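# Feder: frequently asked questions

**What is Feder?**

Feder is a method for training manipulation policies in simulated kitchens. It generates new demonstrations from a small set of teleoperated ones and keeps only those that complete the task when replayed. The simulator underneath is Rakena, which is released separately.

**How many human demonstrations does it need?**

The published settings use 10 per task. From these we generate over 2,000 candidate trajectories. Fewer seeds will run, but the candidates then cluster around the same few approach directions.

**How are the new trajectories made?**

Each demonstration is split at contact events. The segments are moved into the frame of the nearest object and joined by a motion planner, which treats the counter, the cabinets and any appliances as obstacles. A held object is attached to the gripper's collision model until release.

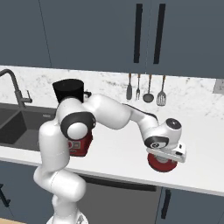
Planning for the held object separately matters most near the counter edge and around taps, where a path that clears the hand may still clip whatever the hand is carrying. Earlier versions ignored this and lost many candidates at the replay stage.

**Does the layout change between episodes?**

Yes. Cabinet colour, worktop texture, sink position and small appliances are resampled. The robot base is moved within a fixed margin. Lighting is resampled only in the image-based variant.

**What counts as a success?**

The object must be at rest inside the target region for 2 seconds, with the gripper open. Touching the region does not count.

**Why do my success rates differ from the paper?**

Check the seed first. Reported figures are means over 3 training seeds, and the spread on the sink tasks is wide. Check also that contact stiffness has not been left at the Rakena default, which is too soft for thin objects.

**Has it been tested on real hardware?**

Only on the Deletti and Asidham tasks. Transfer was acceptable for pick and place and poor for anything involving drawers.

**Who maintains the code?**

Mirsad Nikolovski. Please attach the config file and the replay log to bug reports.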